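Sorkenby open day: drive removal demo

README for the folder. Covers one visit, one arm, and Dell desktops being stripped of hard drives. Read it before quoting anyone's brochure. 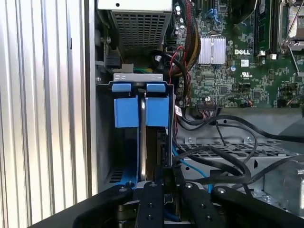
Birkett's handout claims 83 drives a shift. I asked over what period and got a shrug.

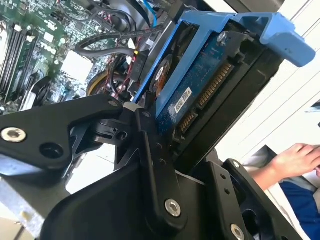 The handout doesn't mention operators. Count their time too, or the rate means little.
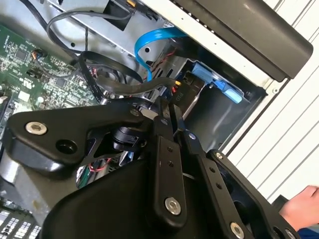 Known gaps: no failure log, no cycle times, one model of case. I'd want 70 mixed machines before believing any of it.

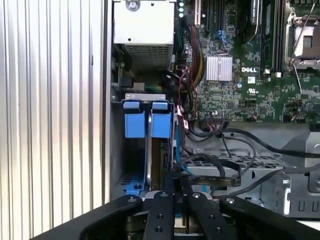

Koen Claeys

Notes are mine and unpaid. Corrections welcome, with data attached.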